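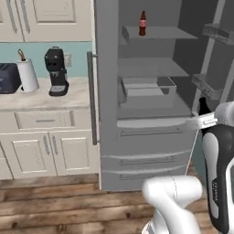
4.2 Keeping the Simulated Cell in Working Order

A simulated robot cell needs no grease and never blows a fuse, which led us to budget no maintenance time for it. By November we had logged 29 repairs. Most concerned the refrigerator in the Paltura kitchen, a model whose door, bins and shelves each carry their own collision shape and, it seemed, their own opinions.

The worst fault lay in the wrist view. An update to Gresero, our scene loader, had shifted the camera mount by 3 mm, and the policy began closing its fingers early. Volkan Baysal restored the mount and added a check that renders the bottle from a fixed arm pose before each batch (Figure 3). If the label drifts from its stored position, the batch stops and somebody gets an email.

Figure 3. Wrist view used for the mount check. The pale ledge hides the base of the bottle.
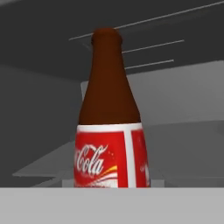

4.3 Resetting Between Episodes

Each batch holds 2,000 episodes, and a reset must return the arm, the door and the bottle to their starting poses. Our first script reset them in that order. The door swung through the arm and the physics engine objected — at some speed.

Aminu Tamuno rewrote the script so that the arm backs out before the door moves. He also had it save a wrist view after every reset, with the shelves and both fingers in sight. 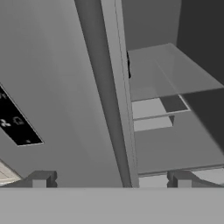

The first batch under the new script halted at episode 976 with a full disk. We had been saving every view uncompressed, a fault for which we could not blame the refrigerator.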